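Soft Fruit Handling Rules - FAQ
Tinwood Sim Cell / Bresine Line
Last edited March. Old FAQ is gone, don't use printouts of it.

Who has to follow these?

Anyone submitting grasp runs to the Stestilen library. In-house, contractors, students on placement. Same rules for rendered runs and real ones unless it says otherwise further down.

Do I need to read the whole Robles handling standard first?

Sections 2 and 7, yes. The rest when you get to it. Section 5 is all crates and pallets, skip it if you only do single fruit.

What's the force limit for mango?

Whatever is on the current fruit sheet for that ripeness grade. Not the gripper's max, not what worked last time. If the sheet has no line for your grade, use the softest one listed and flag it in the run notes.

Where should the fingers sit?

Either side of the widest part you can reach, tips level with each other. Both fingers should touch at the same moment, or as near as you can get it. If one lands first it pushes the fruit and you get a roll. Back off, re-centre, try again. Don't correct by squeezing.

What does a wrist view look like at the grasp check?

Fruit between the fingers, both fingertips in view. Background can be dark, we don't mark you down for that. We do mark down if we can't tell where the finger ends and the fruit starts.
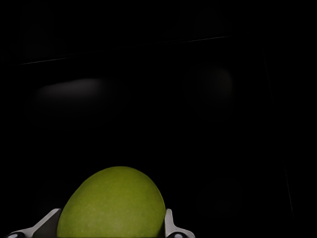 Wrist view, simulated. Green mango-like fruit between the two fingers, dark background.

Is a dark background really OK?

For the wrist view yes. For the overhead view no - reviewers need to see the surface and anything the arm could hit. Dark lighting sets are there on purpose, so please dont brighten the renders afterwards. Any edited frames and the whole run comes back.

Can I pass a grasp on the picture alone?

No. A still can't show force or slip. You need the contact log as well, both fingers, same time stamps. Picture and log disagree - log wins, and say so in the notes.

How long do I hold before the lift?

Until both contact readings settle. Then lift slowly, straight up, no wrist turn till you're clear of the surface. Most failed lifts we get back are people turning early.

How many runs in a batch?

29 per fruit type. Failed ones stay in. Do not top up the batch with extra good runs, we check the seeds.

What counts as a fail?

Drop, roll out of the fingers, force over the sheet limit at any point, finger touching the table, or fingers passing through the skin of the fruit (sim only, obviously). A bit of a wobble on the lift is a pass with a note.

My fingers clip into the fruit in the render but the log says contact is fine. Pass or fail?

Fail for now. Usually the collision mesh is the old one. Reload the fruit asset and rerun the same seed. If it still clips, raise a ticket with code 1448 so it goes to the asset people and not to us.

Can I use my own fruit models?

Only after they've been checked for size, weight and skin friction. Nice textures don't get you through. Send the model before you start the batch please, not after.

Does a sim pass mean I can go straight to real fruit?

No. First real run is at reduced speed, guard closed, someone at the stop button. Start with the firm grade. Soft grade only after a clean firm batch. This one has no exceptions, deadline or not.

Cleaning?

Real cell only. Wipe finger faces between fruit types and after any split skin. Food-safe wipes, the ones in the drawer under the bench. Check the finger screws while your there. Loose finger means stop and retighten, then redo the zero.

How do I name the files?

Fruit, grade, batch, seed. Lower case, no spaces. No dates in the name, the library adds them.

I think a limit on the fruit sheet is wrong

Could be. Use it anyway and raise a ticket, code 799, with the logs attached. Sheets get updated once a month. Don't change your local copy.

Who signs off?

A reviewer who didn't do the runs. Batches in before 3 pm normally get looked at the same day - later than that, next morning.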